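Tranden Upright Stand 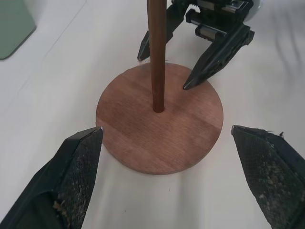
Plondstead Craft Centre | Department of Furniture and Small Woodwork

The Tranden is a plain upright stand for kitchens, workrooms and serving areas, with a round wooden base and a single dowel. It is supplied fully assembled and takes most standard paper rolls.

Stock code: 815
Finish: food-safe oil
Guarantee: 3 years

Grain and colour vary between pieces, and base and dowel may differ in tone. Wipe with a damp cloth and dry at once. The stand must not be left in water or placed in a dishwasher. Re-oil every 4 months — more often in heated rooms.

Orders of over 20 are made in batches and should reach the department before December. The matching Mollah tray is listed separately.

Trade enquiries: Cecilia Sulemana, Sales Office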